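Home | News | Town | Harbour | Sport | Letters | Search

Lending shop in Ketport will move to Sakai Street in June

Sunday, March 12, 2023

The lending shop Drerico, where the people of Ketport can borrow things for the home instead of buying them, will leave its present place behind the bus station and move to Sakai Street. The new shop will open in June. The town council has agreed to the plan, and the lease was signed last week.

Drerico has worked in Ketport for four years. It began as a place to borrow tools, mostly drills, ladders and sanding machines, and for the first winter it was open only on Saturday mornings. Later people asked for other things. Today the greatest part of the loans is for the kitchen and for children, and the tools have become the smaller side of the work.

The present rooms were never good for this. They are on the first floor, the stairs are narrow, and a customer who wants to return a heavy item must carry it up by himself or wait until someone is free to help. In the rain there is no place to leave a car near the door. The new rooms are on the ground floor and have a wide door on the street and a second one to the yard, where a car can stop for a short time.

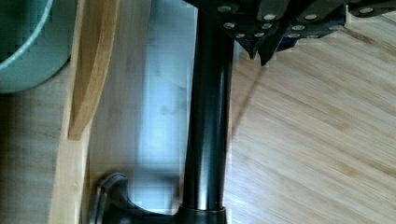 What will change for members

The yearly fee stays the same, 30 pounds for a household. Members who have already paid for this year do not need to do anything, and their cards will be good in the new shop. The cards with the old address will not be exchanged, only new members will get the new ones.

The opening hours will be longer. Until now the shop has been closed every evening, which was the most common complaint in the letters that this newspaper received on the matter. From June it will be open on two evenings in the week, and the Saturday hours will go on into the afternoon. Which evenings these will be is not yet decided. Drerico has put a paper at the desk where members can write what suits them, and it will stay there until the end of this month.

The length of a loan will also be different. At present everything can be kept for one week, no matter if it is a cake tin or a carpet cleaner. In the new shop, small kitchen things and toys can be kept for a month. Large machines stay at one week, and in the busy time before Christmas they can be reserved only once by each household.

Kitchen things are most wanted

In its yearly letter to members Drerico writes that kitchen machines are asked for more than anything else. The list of things that are always out is led by the ice cream maker in summer and the jam pans in autumn. Toasters, small ovens and kettles are borrowed less often, but they stay away longest. Many of the people who take them have just moved into a flat and are waiting for their own furniture to arrive.

This is also the reason that the housing company Wanura has joined the plan. Wanura owns the building on Sakai Street and has 56 flats in the streets behind it, most of them rented by people who come to Ketport for work at the harbour and stay for a year or less. When they leave, many kitchen machines are left in the flats or put beside the bins, and a large part of them still work. The company has paid for their removal until now.

Under the agreement Wanura will bring such machines to the yard of the new shop. Drerico will test them, clean them and decide which can be lent. The others will go to the town recycling point as before. In return, the company asks a lower rent for the first two years. How much lower was not told to the newspaper.

Every electrical item must pass a safety test before it goes on the shelf, and again once a year. Drerico asks people not to leave machines at the door when the shop is closed – last autumn several were left in the rain and could not be saved.

A corner for children

The second large part of the new shop will be the toys. Now they stand in boxes under the stairs, and parents have to ask at the desk if they want to look at something. On Sakai Street they will have their own corner with low shelves, and children may try the toys there while the parents choose.

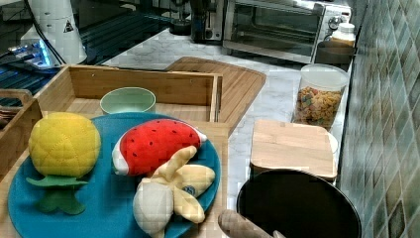 Toy fruit on a blue plate: a pineapple, a slice of watermelon and a banana.

Play food and toy kitchens are popular with the youngest children, and soft toys can be lent under certain rules. They must be washable, and they must be complete, without loose buttons or open seams. They are washed after each loan, for which Drerico will get a washing machine in the back room. Soft animals will still not be accepted as gifts. The shop writes that it has too many of them, and that children who take one home seldom want to give it back, which makes difficulty for the parents.

Puzzles and board games will be lent as well, but only if all the pieces are there. Until now the desk has checked each box when it came back, and on a Saturday this made a long queue. In future the box will be checked later on the same day and the member gets a call if something is missing. There is no fine for one lost piece.

Books are not part of the plan. The town library asked that the two should not do the same work, and Drerico has agreed.

Some neighbours ask about parking

Not everyone on Sakai Street is happy. At the meeting in the town hall some neighbours said that the street is already full on Saturdays because of the market, and that the yard is too small for more than one car at a time. They would like a loading place with a time limit in front of the door. The council has promised to look at the question before the opening, but it did not say that it would agree.

There was also a question about noise from the testing of machines. Drerico answered that saws and drills will be tested only in the afternoon and with the door to the yard closed. The neighbours seemed content with this, and the matter was not raised again.

One speaker asked if it would be better to use the money to repair the rooms behind the bus station. The council replied that the building there will be needed by the bus company from next year in any case.
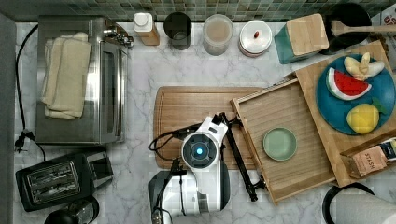
Those who would like to give something can do so already now at the old address. Most wanted are small ovens, slow cookers, food mixers with all their parts, baking tins of unusual form and folding tables for parties. If there is still an instruction book, it should come with the machine. Not wanted are microwave ovens, knives, irons with an old cable, and glasses which are not a full set. Large things such as washing machines and fridges cannot be taken at all.

Whoever has a loan at home that is already late is asked to bring it back before the move. There will be no fine for this, also when the thing should have been returned long ago. The shop would like to have its list in order before everything is packed, and there are several items, among them a fondue set and a long ladder, of which it only knows that they are somewhere in the town.

The shop behind the bus station will be closed in the last week before the move. In that week nothing can be borrowed or returned, and all loans that end then will be made longer without a request. The exact day of the opening on Sakai Street will be printed in this newspaper and hung on the door of the old shop. The bus stop Sakai Street is across the road from the new entrance. Bicycles can be left in the yard, on the side of the wall.

Contact the newsroom | Copyright Ketport local news | Back to top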